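Sengate Workshop Notes
September 30, 2022

Care of the Hand-Held Grippers: Our Current Routine

Several readers have written to request a fuller account of how the hand-held grippers are maintained between folding sessions. The routine set out in this post has been in force at the Sengate workshop since last November. It replaces the shorter list published on these pages at that time.

Each pair of grippers is assigned a number and a logbook. The pair discussed in this post is used for garments and bedding, work that places little load on the mechanism but brings a great deal of lint. Fibers collect at the pivot pins and behind the finger pads, and a gripper that has been neglected will begin to close unevenly. The operator generally feels this in the trigger well before it becomes visible at the fingers.

Cleaning is carried out after every 200 grasps. The pads are wiped with a damp cloth and left to air dry. The pins and links are brushed with a soft, dry brush, and any thread wound about a pin is lifted away with plastic tweezers. Oil is not applied to the pins at this stage. In our first year it was, and the oil found its way onto a set of pale pillowcases that had been lent to us by the Grurndale office. The pillowcases were replaced at our expense.

The fingers are then opened fully and closed slowly on a strip of plain paper. The strip should be held evenly along the width of both pads. Should it slip out at one side, the pad on that side is removed, the seat behind it is cleaned, and the test is repeated. A pad that fails a second time is exchanged for a new one and the change is entered in the logbook.

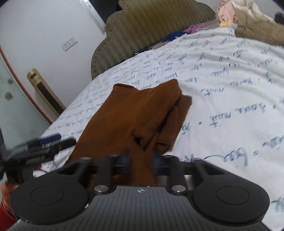
Both grippers at work on a brown garment, with its lower end between the finger pads of the nearer one.

Pads are replaced after 1,000 grasps regardless of their appearance. We formerly judged them by eye, and the results varied too much from one operator to the next. Marks on the housings are noted in the logbook but are not treated as faults. A cracked housing is another matter, and a gripper in that condition is withdrawn the same day.

The full inspection takes place every 34 sessions. The links are checked for side play, the camera mount is tightened, and cables are examined along their entire length, with particular attention to the point at which they leave the body. Our Albers bench stand holds the gripper upright during this work and has proved well worth its cost. The Okard stand used before it did not hold the body firmly enough for the mount screws to be tightened.

Operators are asked to keep both grippers of a pair together at all times, including in storage. Swapping a left unit from one pair with a right unit from another leads to mismatched pad wear, and it took us 16 sessions to trace the cause when this last occurred.

A printable copy of the logbook page will be posted once the column for pad changes has been widened.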